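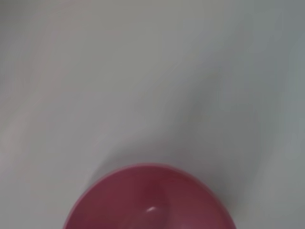
Week 6 handout — rim grasps, bowls and other open shapes

Posted 5 April 2025. Read before lab, bring your notebook.

Quick recap. Last week was blocks, flat sides, easy. A bowl has no flat sides. You get a thin curved rim and a wall that slopes away from it, so the old "close on the center" code will miss every time. Center of a bowl is air.

What we do instead:
— find the rim (color mask first, then fit the arc)
— pick ONE point on it, on the side the arm comes from
— one finger inside the wall, one outside
— close slow, then lift

The wrist camera moves with the arm, so near the bowl you only get part of the circle. Your fit has to work on a partial arc. If it wants the full circle it will fail on approach and you'll blame the motors. Glare inside the bowl also punches a hole in the mask — fill holes before you fit anything.

Blurry frames: skip them. Wait 300 ms after the arm stops, then grab. Some of you took this out of the Welarholm starter code to save time. Put it back. 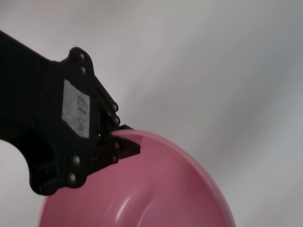 Finger angle matters more than force. Too steep and the tip pushes down on the rim, bowl tips or slides. Too flat and you scrape the table. Start at 20 degrees off vertical and adjust from there. Write down what you changed, one thing at a time pls.

Approach height in the config is 185 mm. Dont edit the shared file, copy it to your team folder first.

Due next lab:
1. Mask + arc fit on the saved Gollbridge set, all 309 frames
2. A plot of the fit error, axes labeled this time
3. Half a page on your worst failure. Failures get full credit if you explain them

Teams doing the Cluron challenge in October — same grasp, but the bowl gets moved between tries, so no hard coded positons.

Filed under: Course Notes > Intro Robotics > Grasping

Comments

teamhinge: is the 20 degrees measured at the wrist or the fingertip?

labdesk: fingertip. will fix in the pdf

mk_04: our fit keeps locking onto the shadow next to the rim, anyone else

teamhinge: yes, raise the saturation threshold, helped us a lot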